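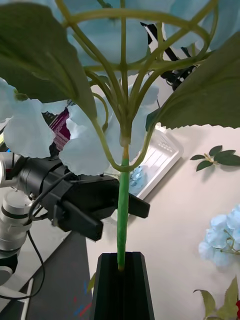 Veronika Fodor asked last year why we don't grade grippers by maximum force, as that is the number printed on the data sheet. For thin stems the number says very little. Most of the units we use can crush a stem well before they reach their limit, and what separates them is how they behave in the first moment of contact. These notes cover gripper comparison on flexible stock. Read them before the June lab.

Unit 5: Comparing grippers on stems and blooms

What is being compared

The Clovance finger set and the Orakzai finger set, each run under the same Omatbridge controller. Keep the controller settings identical for both. If you change the closing speed for one, change it for the other and start the series over.

Stock

Artificial roses and hydrangeas, plus leaf sprigs. A rose has one bloom and a fairly predictable centre of mass. A hydrangea head is wide, and it hides the stem from any camera looking down on it.

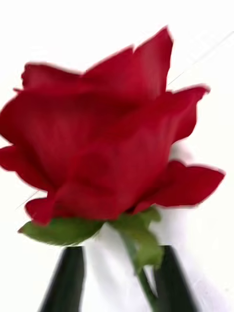 Grip point matters more than grip force for most of the stock. Closing just under the bloom keeps the head steady but risks catching a sepal or a petal. Closing lower on the stem clears the petals, and the head then swings when the arm speeds up. Record the grip point in centimetres below the base of the bloom. Do not write "high" or "low".

Cameras

Each trial is logged from a wrist camera and from a fixed camera over the table. The wrist view is best for judging finger alignment, but it blurs during quick moves and a large bloom can fill it completely. The fixed view gives you the layout and which stems cross.
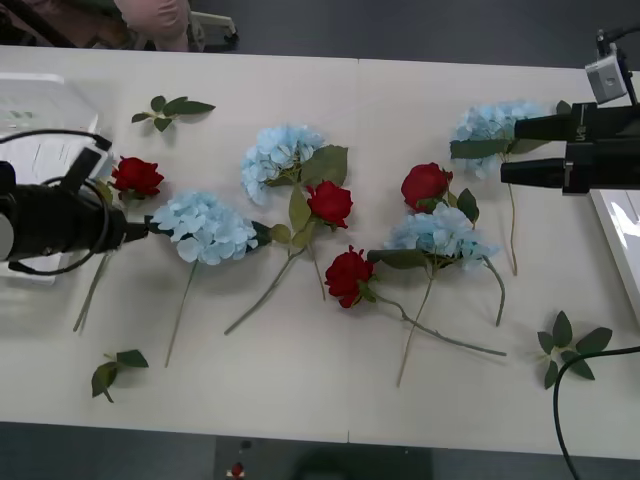 Crossed stems should be logged before the trial begins. A pick that drags a neighbour is scored as a partial, even if the target is lifted cleanly.

Scoring

2 points: target lifted, neighbours undisturbed
1 point: target lifted, a neighbour moved
0 points: target missed or dropped

Run each finger set 3 times on every layout and report all the scores along with the average. A colour chart for the log sheets is on the Flirkstead lab page.
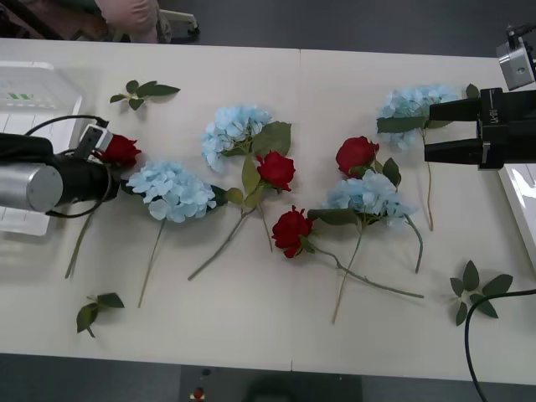
Wim Coppens objected that a partial score punishes the layout more than the gripper, and would prefer to score dragging separately. That is a fair point. You may add a second column for it, provided the main score is still filled in.

Hand in the log sheets with your written comparison, two pages at most. Questions about the controller go to Ilgın Yurt.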